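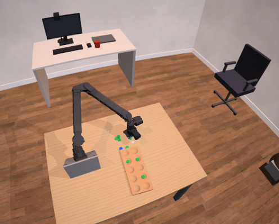

Evley Packing Automation Working Group
Minutes, February meeting, 2.00 pm, upstairs meeting room
Present: production, maintenance, purchasing, finance, safety
Apologies: IT

1. Previous minutes
Accepted with one correction. The floor anchors for the Laden line were deferred, not cancelled.

2. Simulation work
Production reported on the tray loading model. The current version has one arm fixed to the table, placing balls into a ten-well tray. Green is the only colour being loaded at this stage. Production wants the model run with the tray at more angles before anyone settles on a bench layout. Agreed to allow 200 more runs and bring the results to the next meeting.
Maintenance asked whether the bench arm would need the same base as the one in the model. Purchasing will check with the supplier.

3. Arm quotes
Two quotes received, from Mendoza and Lurach. Mendoza includes the controller and a spare set of gripper fingers. Lurach is cheaper for the arm alone, but the controller is priced separately and delivery is 34 working days. Finance would like both on the same basis before comparing them. Purchasing to request revised quotes, with freight shown on its own line.

4. Trays and consumables
A first order of 50 moulded trays was approved at a total of $488 plus tax. Colour was left to production. Maintenance noted that the storage cupboard beside the Laden line is full and will need clearing before delivery.

5. Bench and power
Existing timber table to be used for the trial if it passes a load check. An electrician is needed for one extra outlet. To be charged to the building budget. Finance did not agree to move the guarding cost there as well, and it stays with the project.

6. Safety
Draft risk assessment circulated. Comments due before the arm order is placed. The emergency stop position is still open.

7. Actions
Production: further runs, tray colour
Purchasing: revised quotes, base details, tray order
Maintenance: load check, cupboard, electrician
Safety: collect comments on draft

Meeting closed 3.10 pm. Next meeting in March, same room.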